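Visit report: Lulard cream cheese plant, Mimedville
September 28, 2019 - by Gatchalian

The plant makes one product, a baking-grade cream cheese, in 278-pound batches. Milk is cultured overnight, then the curd is heated and separated. Daily output is 4,000 pounds.

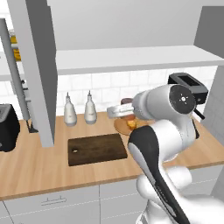 Simulated kitchen: arm and plate of food

Tasting covered 3 fat levels. The lowest wept slightly when baked - fine for set fillings, less so for a tall cake.

Related
Zuneo springform pans
Water bath or dry oven

Contact | Back to top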